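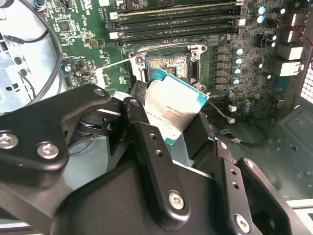
# Extending the Working Life of Desktop Computers at Partington College

Report submitted by Kylie Cosgrove, Keegan Ashby and Lachlan Henare
Project supervisor: Tullio Bortolotti

## 1. Background

Partington College replaces its desktop computers on a fixed cycle. Machines that reach the end of the cycle are removed from teaching rooms and sent to a contractor for disposal, whether or not they still work. The project group was asked to examine whether a proportion of these machines could be repaired and kept in use within the college, and what this would require of staff and students.

The work was limited to desktop computers. Laptops and printers are covered by separate lease agreements and were excluded at the supervisor's request.

## 2. Method

The group was given access to 50 withdrawn desktops held in the Dolura building. Each machine was assigned a number and tested against a written checklist covering power supply, memory, storage, processor and cooling. Faults were recorded before any part was removed. Testing took place on Wednesday afternoons during the spring term and ended in April.

Parts were exchanged only between machines of the same model. The group did not buy new components, with the exception of thermal paste and replacement clock batteries. Fletcher Sutcliffe of the college's technical services team checked the first repairs and approved the procedure for later ones.

A short questionnaire was also issued to students who use the open study rooms. It asked which programs they used most often and how long they were prepared to wait for a machine to start. The group received 60 completed forms.

## 3. Findings

The most common faults were failed hard drives and exhausted clock batteries. Processor faults were rare. In 2 machines, pins in the socket had been bent during earlier work, and the boards were set aside for parts.

Most questionnaire respondents used a web browser and a word processor and little else. Of the 60 who replied, 55 stated that they would accept an older computer if it started promptly.

Record keeping proved weaker than expected. Several machines had been withdrawn with no note of the reason, and the group spent a considerable part of the first sessions looking for faults that could not be reproduced.

## 4. Limitations

The machines came from one storage area and may not represent the college as a whole. Energy use was not measured. The cost of staff time was discussed with Mr Sutcliffe but could not be calculated from the records available.

## 5. Recommendations

1. A fault slip should be attached to every computer at the point of withdrawal.
2. Working machines should be offered to the open study rooms before disposal is arranged.
3. Storage drives should be erased by technical services before students begin any repair.
4. Socket covers should be kept and refitted whenever a processor is removed.

The completed checklists have been lodged with the supervisor and may be consulted on request.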